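Foro Clustora > Envíos y embalaje > Cajas reutilizadas para pedidos pequeños

Cajas reutilizadas para pedidos pequeños: ¿cerráis el fondo por dentro también?

marenga_82
Vendo cosméticos pequeños y papelería desde casa y últimamente preparo los paquetes con cajas de cartón que me guardan en una tienda del barrio. Las recorto si son muy altas y vuelvo a montarlas.

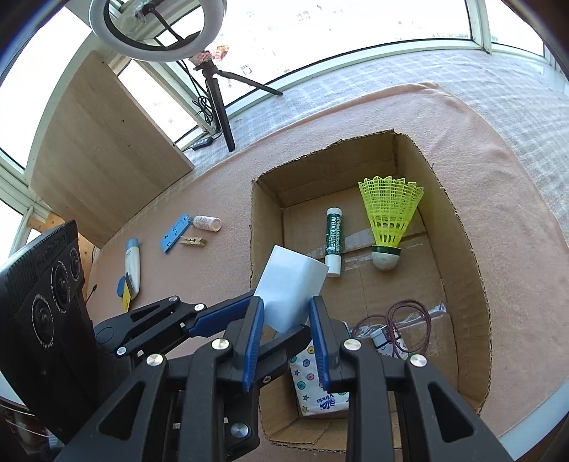

Mi duda es con la cinta del fondo. La pongo por fuera y otra tira por dentro, transparente, de lado a lado. Me da más seguridad, pero gasto el doble y no sé si sirve de algo en paquetes que casi no pesan. Lo segundo: el borde recortado me queda basto, con la onda del cartón a la vista. ¿Lo dejáis así o lo repasáis?

tolvanera
Por dentro no pongo nunca. En un paquete ligero el fondo no se abre si la cinta de fuera sube por los dos costados. Yo dejo que suba 10 cm por cada lado y no he tenido devoluciones por eso.

quique_embala
No estoy de acuerdo. Con caja nueva, vale. Con caja reutilizada el cartón ya viene doblado y arrugado, y las solapas no cierran igual. La tira interior sujeta la junta y además evita que se cuele una tarjeta por la ranura. Me pasó con las tarjetas de agradecimiento: llegaban metidas entre las solapas y el cliente ni las veía.

tolvanera
Para eso pones un papel en el fondo y te ahorras la cinta.

marenga_82
Lo de la tarjeta me interesa, porque meto una en cada pedido. ¿La ponéis debajo o encima del producto?

pilastra
Encima, siempre lo último. Si va debajo acaba en el contenedor con la caja.

Sobre el borde: con el cúter a mano alzada sale mal. Marca la línea con regla metálica y da 2 pasadas suaves en vez de una fuerte. Uso el cúter de Hebden, el de hoja ancha, pero cualquiera con la hoja recién cambiada corta bien.

quique_embala
Ojo también con recortar las paredes. Si quitas las solapas de arriba pierdes rigidez y la caja se comba. Mejor bajar la altura haciendo un corte en cada esquina y doblando hacia dentro.

rosquilla_azul
Entro solo por el precio. En Collmont tenían en octubre cajas nuevas pequeñas y pedí 154. Entre cinta, cúter y el rato que pasaba recortando, las usadas no me salían a cuenta. Ahora monto los pedidos el domingo por la tarde y acabo antes de cenar.

tolvanera
Depende de cuántos pedidos tengas. Yo llevo 232 envíos con cajas usadas y no pienso comprar ninguna.

rosquilla_azul
Pues yo el tiempo también lo cuento.

marenga_82
De momento sigo con las usadas. Voy a probar el doblez de las esquinas y a poner papel en el fondo en unas cuantas, y en otras dejo la tira interior, a ver cuáles llegan mejor. ¿Qué cinta usáis? La mía brilla mucho y se despega del cartón con polvo.

pilastra
Pasa un trapo seco antes de pegar. Y si puedes, cinta de papel engomado, la de Fosemska va bien. Luego se recicla con la caja sin tener que arrancarla.

quique_embala
La de papel por fuera sí. Por dentro yo seguiría con la transparente, que es más fina.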